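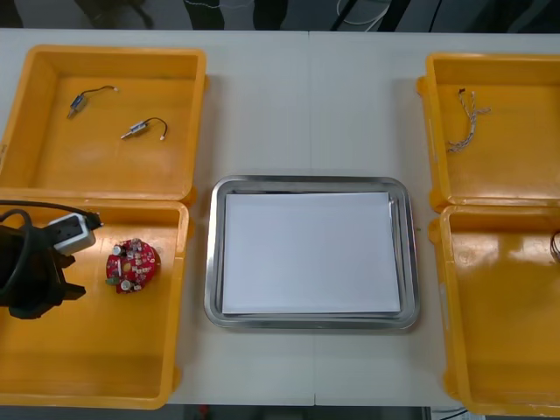 Small motors in a yellow bin, with more bins and a steel tray alongside.

Home News Sport Council Classifieds Contact
Search this site Go

Duline tip to stop taking small electricals at the gate

13 June 2026

Duline residents will have to take toasters, toys, old routers and anything else small with a plug or a battery in it somewhere other than the tip from next month, after the shire and its waste contractor failed to agree on a new price for the job.

The contractor, Disico, has run the small electricals cage at the Duline transfer station for years. Its contract ran out in March and was rolled over twice on a short-term basis. No third rollover. The shire confirmed late yesterday that the cage will be locked at the end of the month and taken away after that.

Large items are not affected. Fridges, washing machines and TVs will still be accepted at the station, at the same fees, through the same gate. Mattresses also unchanged, despite what has been going round on the town noticeboard page.

The trouble is over who pays for sorting. Under the old deal the shire paid by the load, whatever was in it. Disico wanted to move to a charge by weight, plus a seperate handling fee for anything with a battery still inside. In a notice put out with its meeting papers the shire said the new price was "well beyond what ratepayers would regard as fair for a service most of them use a couple of times a year".

Disico said in a short statement that costs had gone up across the board and that battery fires were the main one. A truck carrying mixed electricals from another district caught alight on the highway in March. No one was hurt but the load was lost and the road was shut until dark.

"We would like to keep working with Duline and the door is open," the statement said. It did not answer questions about the size of the handling fee.

The shire says 164 households have already written in or rung about the change. Most wanted to know where to go instead. A fair few were cross. 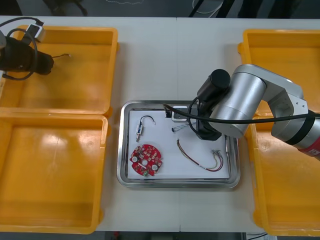 Where to take things from July

There are 2 options for now, neither of them at the tip.

The first is Sukprasert Hardware on the main street, which will take small electricals over the counter during trading hours. Free for household amounts, meaning what you can carry in by yourself. No trailers. No business waste. The shop says it will not take anything cracked, leaking or swollen, and staff have been told to turn those away at the door.

The second is the mobile collection. This will park behind the library on the first Saturday of the month, morning only, starting in July. The truck is run by Greletti, a haulage firm from out past the silos that already does the shire's paper and cardboard. Greletti has the job on a trial basis to the end of the year and the price has not been made public — the shire says it is less than what Disico asked for, and left it at that.

Loose batteries are a different matter again. They go in the tubes at the supermarket and the library, same as now. Tape over the ends first. Car batteries still go to the tip or back to wherever you bought them.

Anyone without a car can ring the shire office and ask to go on the pick-up list. It is meant for pensioners and people with a disability, but the office said it would look at other cases. Expect a wait.
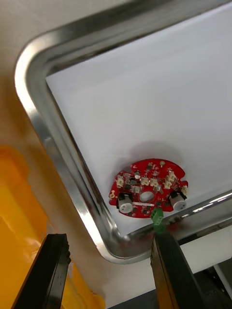
The shire is asking people not to pull things apart before dropping them off. It happens a lot, mostly with people after the copper, and what turns up at the cage is often a carton of bits with no casing on any of it. Whole items are easier to deal with and safer to carry. If something has already come apart, say you're left with a bare round circuit board like the red one in the tray, it can still go in with the small electricals at Sukprasert or on the truck. Same goes for loose motors and leads. Put the bits in a box or a bag that won't split and tell the person on the counter whats in it. None of it belongs in the red-lid bin, and none of it in the recycling either, where it gets caught up with the cans and has to be picked out at the other end.

Phones and laptops should be wiped first. Neither the shop nor the truck will do it for you, and nothing can be fished back out once it has been handed over.

What it will cost

No new charge for households this year, the shire says. The station budget has $4,000 set aside for signs, a letterbox drop and the hire of the library car park lights over winter, when it will still be dark at set-up. Anything on top will come out of the general waste line.

Next year is less clear. A levy on the rates notice was raised at this month's meeting and put off until the trial figures come in. Several ratepayers in the public seats wanted it ruled out altogether. It wasn't. The vote to defer was carried and the meeting moved on to the pool roof.

Businesses are on their own. Cafes, workshops and farms that have been using the cage, with or without permission, will need to book direct with a contractor and pay the going rate. The motel and the bowls club both told the shire they had not known the cage was for households only. There was a sign on it, though faded.

Dumping worry

The landcare group wrote to the shire in March saying any change at the tip would end up in the creek. It wants a camera at the Weir Road turn-off, where old TVs and a bar fridge were left over Easter. The shire said it would "monitor" the spot but made no promise on a camera. Fines for dumping have not changed.

Residents on the eastern side of the shire are already a long drive from town and will be further from a drop-off than anyone. The truck won't go out there during the trial. A stop at the eastern hall has been asked for and may be looked at in spring, if there is a spring run.

The cage at the transfer station stays open until the end of the month, usual hours, closed the public holiday. Shire staff expect it to fill fast. If it is full, take your things home again — items left on the ground outside count as dumping.

The pick-up list and the Greletti truck dates are at the shire office front desk. They will be on the website once the page is fixed.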